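Home Tips > Music Corner > Records and tapes

Keeping old rap records and tapes in good condition at home

Many people of my age have bought their hip-hop on twelve-inch singles and on cassettes, and now these things stand in a cupboard and collect dust. I have 1,186 of them, counted last March when we moved to the new flat, and I have made most of the mistakes which one can make. The tips are written for a normal home with a normal kitchen table. I don't own a washing machine for records.

Before you start

Wash your hands and dry them completely. Hand cream is bad, so leave it for the evening. Put a clean cotton towel on the table, folded once, and take out only one record at a time. When I was young I laid ten records next to each other to be quick, and then I put three of them back in the wrong sleeves. It took me two years to find the B-side of one Yensuk single, which was sleeping inside a disco compilation of my wife.

Hold the record by the edge and by the label. If you have small hands, use both palms on the edge.

Dry cleaning

For most records a dry brush is enough. I use a carbon fibre brush from Drusix, but any soft brush made for records will do. Let the record turn on the player, lower the brush very lightly until the hairs touch the surface, wait for two or three turns, and then move the brush slowly to the outside. Don't press.

Clean the brush itself also! I forgot this for a long time, and I was only moving the same dust from one record to another. 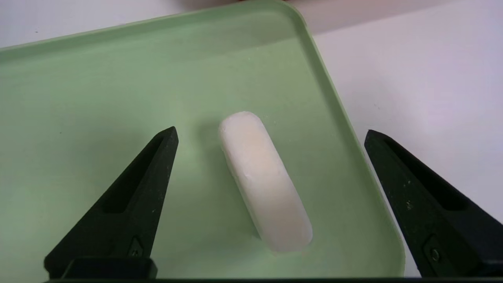

When the dry brush doesn't help any more, you must wash. You will need distilled water, which is sold in the supermarket next to the things for ironing, a little washing-up liquid without colour and perfume, and two microfibre cloths. Two drops of the liquid in one litre of water are enough. More drops will leave a film, and you will hear it as a soft crackle in the quiet parts.

Wet one cloth, press it out well, and go around the record in the direction of the grooves, never across them. Keep the label dry. Old labels from small companies were printed cheaply and the ink runs. Then repeat with pure distilled water on a fresh cloth, and stand the record in a dish rack for 30 minutes. The dish rack must be one with plastic on the wires.

Shellac records must not be touched with alcohol. Rap records are not made from shellac, of course, but if you have inherited some from your grandfather and you clean everything in one afternoon, keep the bottles apart.

Inner sleeves

The paper sleeve which came with the record is often the worst part of it. After thirty years it gives off small paper crumbs, and each time you pull the record out it is scratched a little. Buy anti-static inner sleeves with a thin lining. I keep the original paper sleeve too, if it has lyrics or photos on it, and put it flat behind the record in the cover.

For DJ copies in plain black or white covers, write the title on a small piece of paper and put it inside. Please don't write on the cover with a ballpoint. I have a cover from 1,000 pressed copies where a former owner wrote his telephone number on the front, and it can be read very well until today.

Removing price stickers

Warm the sticker with a hair dryer on the low setting, for ten seconds, from a hand's width away. Lift one corner with the fingernail and pull slowly and flat. If the paper of the cover begins to come with it, stop and warm again. What remains of the glue can be rolled away with a clean finger. Lighter fluid works on shiny covers, but on matt covers it leaves a ring, and I have two such rings.

Some stickers I leave on. The one from the Levach record shop says more to me than the cover.

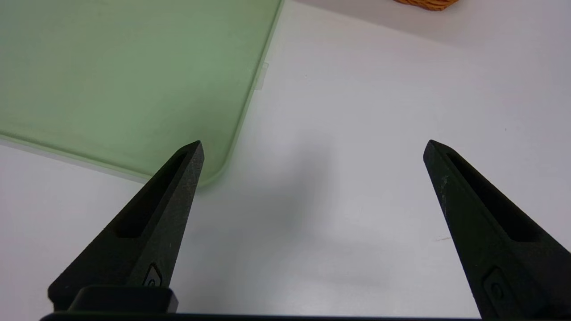 Sombat Tanasarn
Writes for Music Corner on records, tapes and small repairs

Storing the records

Records stand upright like books. Never put them in a pile, also not for a week, and don't let them lean. If the shelf is half full, fill the empty part with something square, for example a box of magazines. One record in its cover weighs more than people think, and a full metre of them can bend a cheap board. My old shelf made a banana shape after one winter. The Rekis shelf which I have now has a divider every 35 centimetres, and it has stayed straight.

Keep them away from the radiator and from the window. The kitchen is not a good room because of the fat in the air. A cellar is worse. If you can smell the room when you open the door, the covers will smell also.

How to sort them is a matter of taste. I sort by the name of the group or the rapper, and then by year. The difficulty begins with groups where every member has made his own albums. My friend Tanveer Usmani puts all solo records behind the group's records, like children behind the mother. In my system they stand under their own letter, and I need to walk more. For guest verses I keep a small notebook, because otherwise I never find again on which single somebody rapped only sixteen lines.

Cassettes

With cassettes the tape itself is often still good, and the small parts around it are broken. Look first at the little felt pad, which sits behind the tape in the middle of the open side. If it has fallen off, the music sounds dull and goes louder and softer. You can take a pad from a cheap cassette with a drop of glue on the metal spring. Leave it to dry overnight before you play.

If the cassette turns heavily, wind it forward completely and back completely, once. For a mixtape which was left in a car for many summers, I do it by hand with a hexagonal pencil, and I take my time. My son does it while watching football.

Cassettes with screws are easy to open. Lay the screws down in the same order as they were in the shell. Glued cassettes must be opened with a thin blade along the seam, and you should practise first on one which you don't love.

Break out the two small tabs on the top edge of every tape that you want to keep. I lost a radio show, recorded at one o'clock in the night, under a language course.

Cleaning the player

The head of the cassette player should be cleaned after every 30 hours of playing. Use a cotton bud and isopropyl alcohol, and wipe until the bud stays white. The rubber roller I clean only with a damp bud. With the record player, the needle is brushed from back to front, never from side to side. Switch off the amplifier before, or you will frighten everybody in the house.
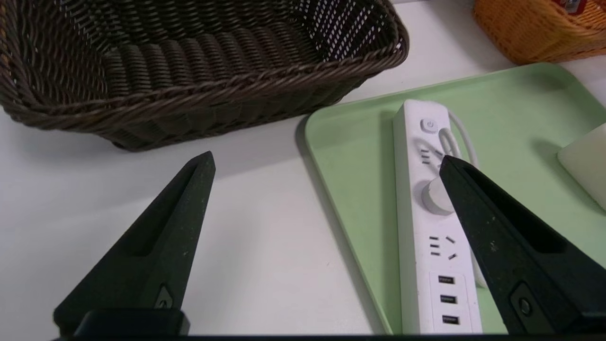
Can I play a record that is slightly warped?

A small warp does no harm if the needle stays in the groove and the sound doesn't go up and down. Put the record between two heavy, flat books in a room with normal temperature and leave it there for some weeks, and it may become a little better. The oven, the hair dryer and the sunny window sill should be avoided, even if somebody on the internet had success with them.

What it costs

I added up what I have spent in the first year: brush, cloths, distilled water, a pack of 125 inner sleeves, and outer sleeves only for the records which I would be sad to lose. It was less than the price of two new albums on vinyl. The inner sleeves were the largest part. You can buy them step by step and begin with the records you play most.

A last small thing about lending. Write down who has what, and the month. Tanveer still has my copy of the second Yensuk album, and he says it was August, and I say it was May.

Next in Music Corner: repairing a torn cover with paper tape
Back to all tips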